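Notes for the club evening talk, May 2020
Keep it to 40 minutes, questions at the end

Start with the track. Most of us ran on one at school and were never told what the markings mean. A standard outdoor lap is 400 meters, measured in lane one. Every lane outside that is longer, so the starts are staggered for races run in lanes.

Indoor tracks next. The usual lap is 200 meters, half the outdoor one. The bends are tighter and often banked. Pause here and ask who has raced indoors.

Then the Jarnia track. It was laid before anyone in the club thought about standard distances, and one lap on the inside line is 285 meters. Seven laps give 1,995 meters, so for a 2,000 we start five meters behind the finish line. People still line up in the wrong place. Show them on the whiteboard.

Lap counting. At Jarnia you can't use the splits you know from a regular track. Work out your target for one lap before you come and write it on your hand if you need to. Even pace for the first five laps – then see what is left.

Compare with Rustulo, where the track is standard but the wind comes straight down the back stretch. Times there in April were slow for everyone. Don't read much into them.

Handouts: lap tables for both tracks. Go through the first column together, then let people find their own pace.

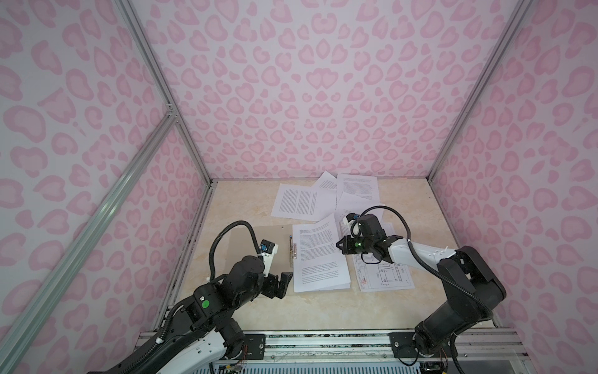

Quintana wrote back after reading the draft that the tables should start with slower paces, as half the group will be off the bottom of the page otherwise. Fair point. Add two rows for beginners and drop the fastest one.

Same reply asked about Medari. It's a road loop and was measured with a bike, so leave it out of the track section. Mention it only if someone asks where to do longer runs.

Last part, watches. GPS cuts the corners on tight bends and the distance comes out wrong. On a track, press the lap button by hand at the line. Trust the paint over the watch.

Questions. Collect the spare tables.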